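Do You Really Need Another Newsletter About Slowing Down?

01/09/2019

Every January my inbox fills up with people telling me to do less. They tell me this at length, in four installments, with a workbook. I signed up for most of them myself, so I can't complain too loudly, but I'm going to complain a little.

The one that set me off this year is called Bukinix. A friend forwarded it. It's a paid newsletter and planner and, as of this week, an app, and the idea is that you list everything you do in a day and then it helps you drop things. The planner has 90 pages. I would like to know who has time to fill in 90 pages about having no time. I filled in eleven and then the dog needed to go out.

I've been keeping this blog long enough to remember the last round. It was bullet lists then, and before that it was getting up at five. I tried getting up at five. I was exactly as disorganized as before, only in the dark, and I ate lunch at ten-thirty. 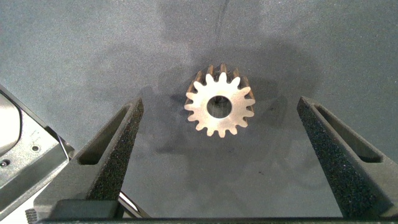

Vol. 7, No. 1

Anyway. What bothers me about Bukinix and its cousins is the arithmetic. The welcome letter says readers "win back" 400 hours a year. Win them back from whom? I sat down with a pencil and tried to find mine. I took out television, which I'd miss. I took out standing in the kitchen doing nothing, which I'd miss more. I took out the phone, fine, take it. I still didn't get there, and I'm not a busy person by most standards.

When I wrote in to ask where the number came from, I got a very friendly reply saying that it came from a survey of their own subscribers. So people who paid for a thing told the people they paid that the thing worked. My mother-in-law feels that way about her copper bracelet.

My neighbor Guðlaug Ragnarsson thinks I'm being a crank about this. She used the planner all through the fall and says it got her to quit two things she hated, one of them a book club. I asked if she couldn't have quit the book club without it. She said she'd been trying to for six years. Okay, point to the planner. I'm leaving that in because it's fair, although I've met that book club and I think a stiff breeze could have got her out of it.

Then there's Hooman Mohammadi, who I used to work with, and who went the whole way. He took the weekend retreat in Zesville that's advertised at the bottom of every issue. It cost him 600 dollars, not counting gas. They handed in their phones at the door and walked around a pond. He came home very calm and stayed calm for nine days (his wife's figure, not mine). I asked him what he learned and he said "to notice things." I asked him what things. He said I was doing it again.

I do notice things, is the trouble. I notice that the app sends a reminder at eight every morning to be less ruled by reminders. I notice you can turn that off, but only from a menu inside another menu. I notice the free issue stops right where the advice would start. 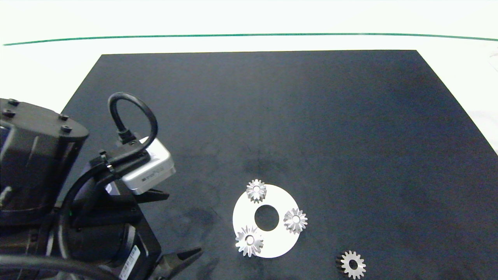

Four gears and a flat white ring on the black mat.

I've been asked (by two readers, hello) what I'd suggest instead, and I don't love the question. I didn't promise anybody anything. But since you asked, I looked through my old notebooks to see which years felt roomy and which ones didn't, and I can't find any pattern that I could sell. The roomy ones were mostly years when nobody was sick and the car ran. One of them was the year I drove my mother every Thursday-ish to the Bakhtiari bakery for the flat bread with the seeds, and we'd sit in the parking lot and eat half of it. That was three hours gone every time and I would have been told to drop it. There'd have been a box to check.

I also found a page where I'd copied out a rule from a Sivham desk calendar: "Guard your mornings." I underlined it twice. I have no idea what I did about it. Made toast, probably.

What I'm doing this year is pretty dull. I canceled Bukinix before the trial ran out, which took longer than it should have — you have to answer why you're leaving, and "other" isn't one of the choices. I picked "I have met my goals." I unsubscribed from four more while I was in there. I kept the one about soup.

They claim 2,000 new people joined the first week of the month, and maybe it'll do them good. If you're one of them and you got your hours back, write and tell me what you did with them. I mean it, I'd like to hear. Please don't send the workbook.

Next time: the gutters, and why I no longer trust the man with the ladder.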